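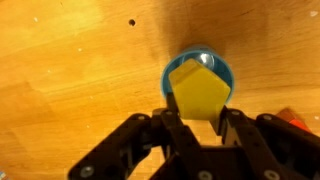 Home Issues Articles Authors About

Search this journal Go

4. Discussion: What a Cup and a Block Can Tell Us About Chores

The claim we set out to test is easy to state. If a robot arm can pick up a block and put it in a cup, and can do so many times in a row, then it is some distance along the road to putting away dishes, sorting hardware into bins, or clearing a bench at the end of a shift. The claim appears in one form or another in most of the product literature we reviewed in Section 2, and it is repeated in a good deal of the research literature as well, usually in the first paragraph and without a citation. We think it is mostly unsupported. Our own results are decent by the standards of the field, and we would still not let the system near a kitchen.

4.1 The headline number

Vislow, the policy evaluated in Section 3, completed 81 of 100 trials on the block-in-cup task. Of the remaining trials, 13 ended with a missed or lost grasp, four ended with the cup moved far enough that the block could not be placed, and two were stopped by the operator. Taken alone, the completion rate looks like a machine that nearly works. Readers should keep in mind how much of that rate was bought in advance. The cup stood upright at the start of every trial. The objects were kept apart, so that the gripper could come down beside any one of them without touching another. The light did not change. The table was the same table throughout, and the cup was the same cup.

These conditions are normal for bench work and there is nothing improper about them. They become a problem when the number travels without them. A person who reads that a robot fills a cup four times in five will picture cups as they find them at home: on their sides, nested, half under a dish towel, with a spoon in one and coffee in another. None of that was tested. We would expect the rate to fall under any of those changes, and we have no basis for saying how far.

There is also the matter of what an 81 percent rate means to someone who has to live with it. A dishwasher that left one load in five dirty would go back to the store. A new worker at a packing station who fumbled one part in five would be retrained or moved. Household and shop-floor chores are judged by the cleanup they leave behind, and a failed placement often makes more work than no placement. A block on a table can be picked up again. A glass on a tile floor is a different matter, and the scoring sheet used here, like every scoring sheet we know of, gives both the same zero.

The layout of the workspace, with the arm above the cup, the red cube and the yellow block, is shown in Figure 2.
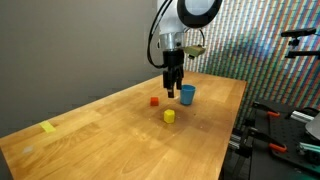 4.2 Why the small task is the wrong small task

Tasks of this kind are chosen because they are cheap to reset. One operator can put two or three objects back in their places in a few seconds and start again, and in an afternoon a lab has enough trials for a table. We chose ours for the same reason. But ease of resetting is a property that real chores lack almost by definition, and selecting for it removes most of what makes the chore hard.

Consider what a person does when clearing a table. They look at the whole surface and decide on an order. They notice that a mug is full before they lift it. They stack some things and refuse to stack others. If a fork slides off a plate, they catch it, or they pick it up and go on without starting over from the beginning. The grasp itself, which takes up most of the attention in our field, is a minor part of the job. An arm that closes on a block of known size from above has shown that it can do the minor part under good conditions.

The Holovko task list, which we used in choosing our comparison conditions, is better than most in this respect. It includes items with handles, items that deform, and items that begin in contact with one another. We ran only the opening portion of it. The later items need two hands or a moving base, and our setup has neither. We mention this so that our results will not be read as results on the full list.

Shop-floor work is sometimes offered as the easier case, since parts are uniform and the lighting is under control. We visited the Flovari assembly site in November with this argument in mind and came away less convinced. The parts were uniform. The bins were not. Workers reached past each other, leaned bins against bins, and shook a tray when a part was wedged at the bottom. They also spent a fair part of each hour on things that appear on no task list: pulling off tape, flattening a liner, turning a box so the label faced out. The fixed machines on the line were fast and dependable because the line had been built to suit them. Where that had not been done, the work was done by hand.

One could reply that a robot need not match a person to be useful, and we accept that in principle. A slow machine that runs overnight might earn its keep. The condition is that it can be left alone, and this is where our evidence is weakest. An operator was present for all 100 trials. The two stopped trials were stopped by a hand on a button. What the arm would have done next we cannot say, and we did not feel like finding out.

4.3 Human help that goes unreported

We tried to log every action the operator took between trials. The log is longer than we expected. Apart from putting objects back, it records nudging the cup to its starting mark, wiping the surface, tightening a clamp, checking a cable, and restarting the control software. None of these takes long. Added together, they amount to a person doing light housekeeping for a machine that is supposed to do light housekeeping.
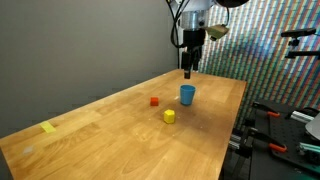
Very few papers report such work, and we suspect that ours is in no way unusual. The Flesix storage rack, sold to labs and small warehouses as being ready for robot use, is a useful case. In our hands it needed its dividers reseated at intervals, a job that took two thumbs and some force. A study that counted only picks from the rack would show steady performance. A study that also counted reseating would show a person returning to the rack over and over. Both would be accurate, and only one would help a buyer decide.

We therefore suggest that operator time be printed next to completion rate, in the same table and in the same type size. We also suggest that authors state what the operator was allowed to touch. In our case the answer was everything.

4.4 Deciding when a trial is finished

Scoring rules get less scrutiny than they deserve, and small differences in wording can move a result by several points. Some groups score a placement when the object crosses the rim of the container. Others require the fingers to open, and a few require the arm to withdraw with the container still standing. We used the last of these. The difference is easiest to see at the moment just before release. In Figure 4 the yellow block is still between the fingers, over the blue cup and at or near its opening, with the red cube sitting on the table to the left. A lenient rule might count that as done. Ours does not, because the block can still hang on a fingertip, catch the rim, or take the cup along when the arm goes up, and we have seen each of these happen. Of the four trials lost to a moved cup, most would have passed under the rim rule. For a chore, the strict rule is the only one that means much. A person who asks for the cups to be put away wants to find them on the shelf later.
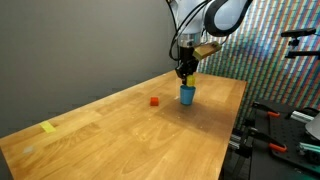 Reporting practice could be improved without any new hardware. Still pictures are part of the trouble, and we include our own in this. An arm poised above a container reads at a glance as an arm that knows what it is doing, and a reader turning pages will fill in the rest. Figure 4 also shows how much bare wood there is between the cup and the red cube, a gap of a hand's width that gives the fingers room to come down on either object. Cupboards and parts bins seldom offer that. We would like to see papers state the smallest gap between objects in their trials, along with the rate, and then repeat the trials with that gap reduced to zero. We plan to do this with Vislow on the same bench. Our guess is that the missed-grasp count will rise well past 13, though a guess is all it is, and the trial protocol in Appendix B is written so that other groups can check it on their own arms.

Shares 13 Comments 4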